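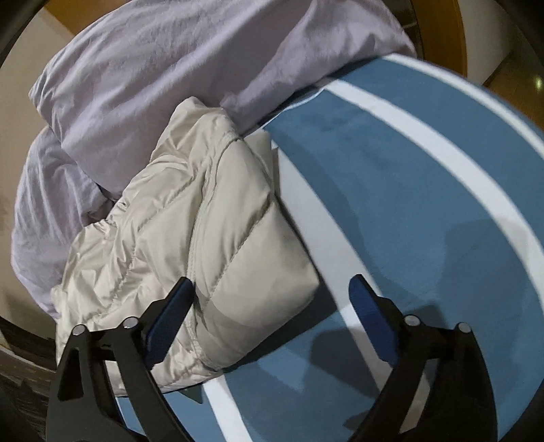
Folding what will not lie flat

Quilted garments resist the ordinary rules of the linen cupboard. A cotton shirt creases where it is told to; a padded one holds air in every channel between the stitch lines and pushes back. The cream puffer folded on the blue and white striped sheet shows both tendencies, with one panel smooth and full and the other covered in puckers along the quilting.

Kristaps Lill, who repairs outerwear at the Flendholm workshop, recommends folding along the long seams. Stitching compresses the filling, so a fold placed there needs less force and leaves less of a mark. A fold across the middle of a padded section bends the filling itself, and after a season in store the crease can be slow to recover.

The bed remains the best work surface in most homes. It is wide, soft and at a reasonable height, although heavy covers should be pushed back first. A slightly glossy shell slides on smooth cotton, and an hour of pressing air towards the hem can be undone by one tug at the sheet.

Gyu-bin Koo, pattern cutter at Maeng, allows two folds per garment and no more than two garments per shelf. Vacuum bags are a separate matter — she accepts them for travel, for nine days at most, and never for the whole summer. Anything packed away in June should be taken out in August, shaken from the shoulders and refolded on different lines.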